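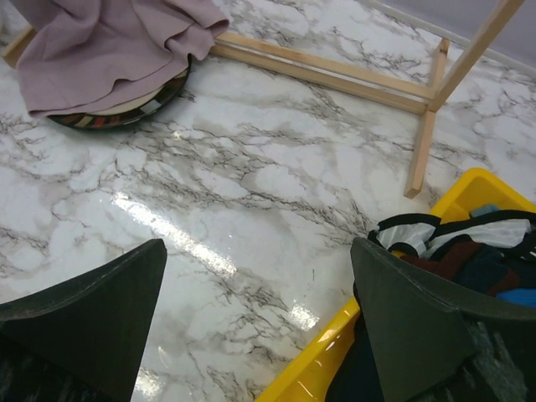

Black veins on white marble pattern, with glare.

I finally finished the spreadsheet on Cleltthorpe's defensive record, so I am writing down what is in it before I lose the thread. The question was simple. Does the team concede more when the left back pushes up past halfway, or does it only look that way from the east stand?

The sample is 37 league matches. I logged every opposing possession that crossed the halfway line, which came to 3763 entries. For each one I noted where the left back stood when the ball was won, which side the attack came down, and whether it ended in a shot. A recycled ball counts as the same possession unless it goes back to the opposing keeper. That rule is arbitrary, but I applied it the same way all season.

In 2663 of those entries the left back was in his own half at the turnover. The remaining 1100 are the ones people shout about. Shots per possession were slightly higher in that second group, but most of the gap came from two matches, both away, both played with ten men for the last half hour. Take those two out and the difference is too small for me to say anything about it.

What does show up is the holding midfielder. When he is level with or ahead of the ball at the turnover, the shot rate climbs no matter where the full backs are. The Plivside match in April is the clearest case. Their first goal came down our left, and the left back got the blame for it, but he was already back and goal side. The space was in front of the center backs, and the pass went straight through it.

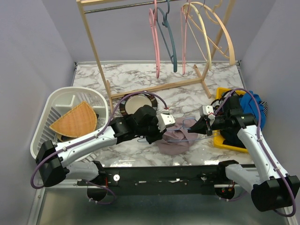 I went back through the second half of that match twice to check my own coding and changed four entries. None of them moved the totals by enough to matter. The camera at Plivside sits low, and depth on the far side is hard to judge, so I would put less weight on positions there than on the home ones.

Attendance that night was given as 1904, which seems high to me for the weather.

A reader asked whether Koditdale would make a good comparison, given that they use the same shape. They do on paper, but their wide midfielders tuck in early and the full backs get forward later in the move. I have only coded a few of their matches, and I will not post numbers from those.

Next step is to split the holding midfielder entries by score at the time. I suspect a good share of them come when we are chasing a game, and in that case the finding is less useful than it sounds. The sheet has a column for the score already, but I filled it in by hand for the first few weeks and it needs checking against the match reports.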